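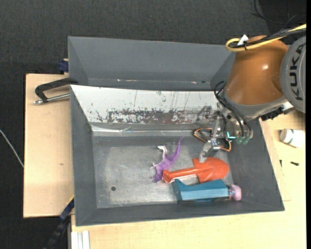 I'd been pestering Florêncio Serrano for an interview ever since I read his little book on the Imdale wedding supper (if you like old poisoning cases, go find a copy!), and in April he finally gave in and let me buy him lunch. I ordered the soup, and he gave me a look.

The case goes like this. A miller named Marciniak married off his daughter, 42 guests sat down to eat, and by midnight 28 of them were on the floor. The cook was in a cell before breakfast.

"She was the outsider," Serrano told me. "She'd been in the village two years, she had an accent, and she'd argued with the bride's mother over the price of the geese. That was the whole case against her for the first week."

So did she do it? He put his fork down for that one.

"No. I went in thinking yes, by the way. My first draft had her guilty all the way through."

What changed his mind was the bread. He spent most of a winter going through 400 pages of depositions, and the people who got sick kept mentioning the same dark loaves, the ones sent over from the Renent farm. The guests who stuck to the goose were fine, and the goose was the only dish the cook made with her own hands.

"The magistrate had all of that in front of him," he said. "He even underlined it, you can see the ink. Then he turned the page and asked her about the geese again."

He thinks it was bad rye, though he won't swear to it, and I liked him for that. The cook was let go after 2 months and moved away, and he's never found where she ended up.

I asked what he's working on now and he got cagey, then cheerful. It's a forged will, the family name is Dadeck, and there's a dead parrot in it somewhere. "Ask me again when I've read the aunt's letters," he said, and stole the last of my bread.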